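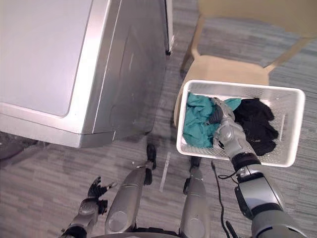

Getting the Washing Out Without Losing Half of It

Posted 20/06/2019 in Laundry and Linen

I have been meaning to write up my unloading tips for ages, as a good many of you asked after my piece on woollens, and then the garden got the better of me. So put the kettle on, because I do tend to go on a bit once I get started on laundry!

First of all, the basket. I like a plain white plastic one with little holes all over the sides, the sort you can pick up in any hardware shop. The holes let the air through, so if the telephone rings and you forget your washing for an hour, it comes to far less harm than it would in a solid tub. Mine came from Gromlow's years ago and has been through two house moves. Look for a good thick rim, kinder on the fingers when you are carrying a full load up the stairs, and give it a wipe round with warm soapy water now and again (I am dreadful for forgetting).

If you can, keep a chair near the machine. A light wooden kitchen chair is just the right height to stand a basket on while you sort, and your back will thank you for it. Lay an old towel over the seat first if the washing is very wet, particularly on bare wood, which marks horribly. And if you have carpet in there, as we did in the flat at Nurnier, a second towel on the floor in front of the door catches the drips.

Now for the unloading itself. Open the door as wide as it will go, so nothing snags on it, and take hold of one thing at a time. I know it is tempting to grab the whole wet armful and heave, but sleeves and trouser legs wind round each other in the spin and you end up stretching something you were fond of. If a piece won't come, push it back in a little, give it a shake and try again from the other side.
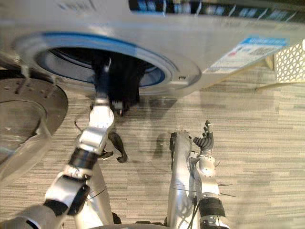 Dark things come out gently over the rubber seal.

Once the drum looks empty, give it a turn by hand and feel right round the inside, up at the top as well. Dark socks are the very devil to spot in a dark drum. Then run a finger round the fold of the rubber seal, where I have found hair grips, a button and, one November, a rather sorry-looking bus ticket. Dry the seal with an old flannel and leave the door ajar until the evening.

I sort as I go, with coloured cloths on one side of the basket and blacks on the other. It takes no longer than flinging everything in, and at the airer you can hang all of one lot before you start on the next. Anything black I turn inside out before pegging it, so the sun doesn't fade the side that shows.

Next time I shall be getting on to airers, and whether the 3-tier Brondeck is worth the cupboard space it takes up.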